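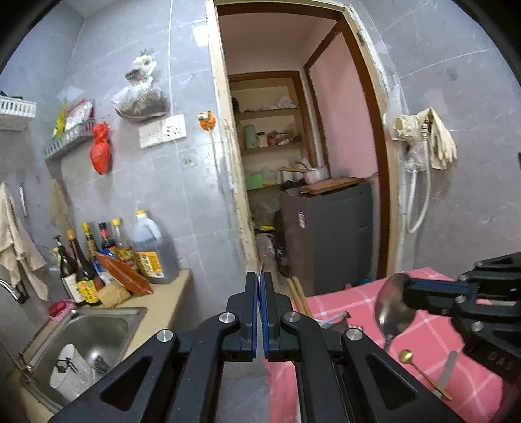
Fig. 1. Cutlery and chopsticks on a checkered cloth beside the sink.

Unit 3: Washing up and putting away
Household Skills, Pratville Community College
Tutor: Ashraf Ouali

Read before the October practical. Bring an apron and a clean tea towel.

3.1 Order of washing

Glasses go first, then cutlery, then plates and bowls, then pots. Change the water when it turns greasy or cloudy. Soak anything with dried egg or rice on it while you do the rest. Wooden chopsticks are the exception – wash them straight away and don't leave them standing in water, as the wood swells and the tips roughen.

3.2 The drying cloth

Spread a clean cloth flat on the bench next to the sink, as in Fig. 1. A small kitchen often has no room for a rack and a cloth does the same job. Lay pieces down singly with a gap between them. Knives lie flat with the blades all facing one way. Swap the cloth once it is damp through.

A cup or other upright container suits utensils waiting to be washed. Keep sharp knives out of it.

3.3 Sorting

Check each piece in the light before it goes in the drawer. Look at the back of the spoon bowl and between the fork tines. Sort by type:

Tablespoons and soup spoons
Teaspoons
Table knives
Forks
Chopsticks, in matched pairs

Odd colours don't matter. A gold teaspoon goes in with the silver ones.

3.4 The back of the bench

Sauce and oil bottles collect along the wall in most kitchens. Wipe the necks and caps, then the bench underneath. Light packets can go up in a wall basket, and bags can hang from hooks. Keep the area around power points dry and use a wrung-out cloth on the tiles there.

Practical task

You will work in pairs at the Plusdale kitchen. Each pair gets 12 pieces of mixed cutlery and 25 minutes to wash, dry, sort and put away, bench included. Leave the sink empty and hang your cloth on the rail by the door.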